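Coffee Point Walk-Round – Holloway Building, second floor
June round, Monday, 8 a.m.
Checked by: Felicja Szewczyk
Copy to: Sølve Strand

1. Counter top clear and wiped down
Mostly OK. A few loose bits were lying out in front of the snack bins, so please put strays back in a bin or toss them. The white top shows every ring and crumb, bless it.

2. Snack bins stocked and sorted
Needs a top-up. One bin in the top row is empty and I'd love to see it filled before the Stellgate visitors come in. The yellow and red packets are fine for now. I do wish we'd stop letting the top left bin turn into a jumble – nobody can read a date on anything in there without digging. 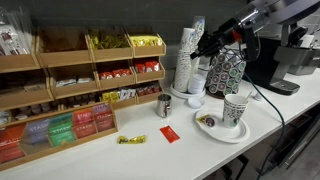 While I'm on dates, I know it's dull, but please bring the older packets to the front when you refill! Last round I found crackers at the back that had been out of date since winter, and I ate one before I looked (I lived).

3. Tea box
OK. Peach is at one end and the Stash envelopes fill the rest, all standing up the way I like them. Please keep the colors together. People with allergies read those envelopes and don't want to hunt through a mix.

4. Wall outlet and cords
OK. Tag 131 is in date. Sølve, the spare extension cord from the supply closet is NOT to come back out, even for the Skirov lunch. I mean it this time.

5. Coffee pods
OK. Green lids and brown lids are sharing the round tray, and that's fine by me as long as somebody puts the decaf sign back up. I've asked Listau for another box of 80 with the next order.

6. Cups
Pass, with a grumble. Foam and paper are both in the round dispenser. Take cups by the base when you load it, please, and keep your fingers off the rims. 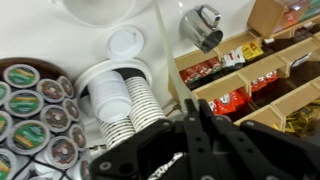 Item 6: cup dispenser, with the pod tray to its left.

7. Hot water warning label
Not OK. It's peeling again and I've run out of tape. New one on order.

8. Floor in front of the counter
Dry when I checked. Mat still curls up at one corner – Sølve to swap it with the one by the copier.

Next round: same time, and I'll bring the labels.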